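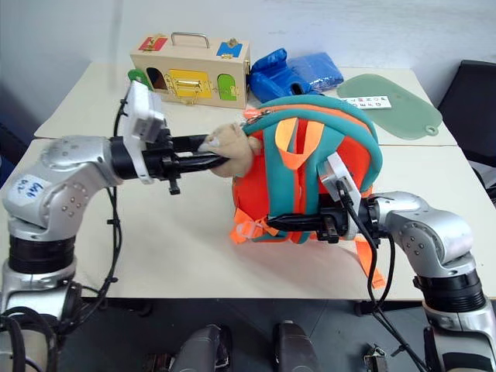 Noltum opens orders for its two-armed practice bench

3 October 2019

Noltum, the small firm that has spent the past few years renting out robot arms to colleges and repair shops, is now taking orders for a complete two-armed bench kit called the Altia, and anyone who has ever tried to get two arms from two different suppliers to cooperate will understand why there was a good deal of interest at the open afternoon last week.

The Altia comes as a pair of arms, a gripper and a wrist camera for each, the mounting hardware, the cabling and a license for the company's Flirkix software, which is where a person sets up a job, records it and plays it back. You bring your own table. Noltum will rent you one if you ask, but Babita Shukla, who looks after customer training, was cheerful about the fact that most early buyers have simply used whatever they had in the back room, and she would much prefer that they spend the money on an extra day of lessons.

What sets the offer apart from the firm's earlier rentals is the list of practice jobs that comes with it. There are 127 of them in the first release, and a surprising number involve things you would find in a kindergarten. A child's backpack is a favorite with the training staff. It has straps and a zipper pull and a buckle, it sags when you let go of it, and an arm that takes hold at one end changes the shape of the whole thing for the arm at the other. Boxes with little latched doors are on the list as well, and so are mats, cards and folded cloth.

"People arrive wanting to do something very grand on the first morning," said Shukla. "I ask them to pick up a bag. Hold it here with the left, get under the straps with the right. By lunch they have usually forgotten about the grand thing and they are arguing with each other about the bag, and I'm very happy, because now they're learning how the two arms share the work."

The jobs are graded in 3 levels. The first asks only for a steady hold and a clean release. The second brings in the other arm, and the third has both arms working on something soft or floppy that will not stay where it was put. Customers can add their own jobs at any level and, if they are willing, send them back to Noltum to be tidied up and passed along to everyone else. The next batch of shared jobs is planned for November.

Renting the full kit costs 800 dollars a month, with setup and the first day of training included in the price. Outright purchase is also possible, though the company is quoting for that one customer at a time and would not give us a general figure. A longer training course, held either at Noltum's own workshop or at the customer's site, is charged separately. The rental agreement runs month to month after an opening term of six months, and replacement gripper fingers are covered for as long as you are paying rent, a kindness that anyone who has worn out a set will appreciate.

The first large customer is Zarei, the packing and returns company, which plans to use the kit for training its own technicians. Its returns hall handles plenty of bags and soft goods, and those have always been sorted by hand. Zarei was careful to say that it has made no decision about putting arms on the hall floor – for the moment it wants its people to get comfortable with the equipment and form their own opinion of what it can and can't do.

There are a few things a buyer should ask about before signing. Flirkix runs only on the computer supplied with the kit, so a shop with its own machines will end up with one more on the bench. The printed manual runs to 236 pages and is thorough, but the chapter on lining up the wrist cameras is still being rewritten, and for now new customers are walked through that part over the phone. Shukla said she rather enjoys those calls and hopes people won't be shy about making them.

Demonstrations can be booked through Noltum's front office. Visitors are welcome to bring along an item of their own to try, provided it is clean, has no sharp edges and can be lifted comfortably with one hand.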